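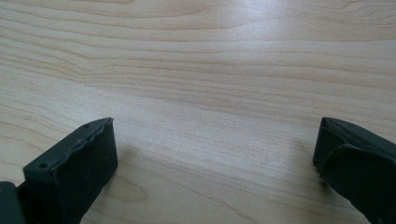
August. Posted by the Tirska club desk

Every school robotics club in the county wants to win the Bilora Cup, and I'd like to suggest, as somebody who has helped run one for 6 years, that we give the thing a rest.

The Cup rewards speed. A team gets 5 minutes to clear a table, the crowd yells, and whichever machine flings the most blocks into a bin goes home with a plastic trophy. Our lot came second once, with a robot that also flung its own battery. They still talk about it as a triumph.

Last term we tried something duller. The students spent our whole budget of 900 pounds on grippers you work by hand, and have been learning how fingers ought to open, close and meet a tabletop. 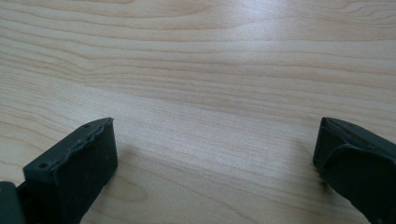

Parents find this hard to cheer for. One asked me when the robot was arriving. But I've heard teenagers argue for a full hour over how soft a fingertip should be, with real malice, and I never got that out of them with a bin.

The Dursun workshop, which hosts the Cup, says attendance would collapse if we all slowed down. Possibly so. I'd bring a flask and sit at the front.

Related
Jilel summer build: places left
Why our club stopped buying kits
Bilora Cup rules, revised again

Last updated: August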